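The Baker Who Came Back to Samonte

Dec 22, 2022

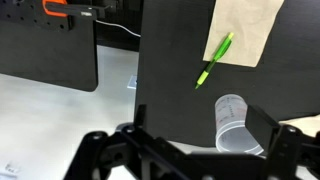 A green mechanical pencil and a piece of brown paper.

Senthil Pai could have opened his bakery in a big city. He trained for six years in hotel kitchens, and later he was head of pastry at Cestano, where a table had to be booked two months before. But when he was ready for his own place he went home to Samonte, a town with one main street and 3000 people.

The bakery is called Skivo and it has 19 seats. It opens at seven in the morning, and on most days the cardamom buns are finished before ten. Pai makes them with brown butter and a little black pepper, the way his aunt did it for the holidays. The rye bread takes three days and is heavier than it looks. I ate it with only salt and butter, and I did not want anything more.

"In the hotel I made 400 desserts for one evening and I never saw a person eat them," Pai told me. "Now I see everybody. Sometimes they tell me the crust is too dark, and I have to listen."

His partner in the business is Vignesh Venkataraman, who left a job in accounting and now takes care of the soups and the ordering. The two met at a summer market in July, when both tried to buy the last box of apricots. Venkataraman got the box - Pai still mentions it.

Lunch is short, with two soups and one warm dish. On my visit the warm dish was a potato pie with mustard greens, very plain and very good. The flour comes from the Skendevitz mill, a half hour by car to the north, and Pai drives there himself because he likes to smell it before he pays.

In January they will start to serve dinner two evenings in the week. The menu is not ready yet. Pai wants fish, Venkataraman wants lentils, and they were still discussing it when I put on my coat.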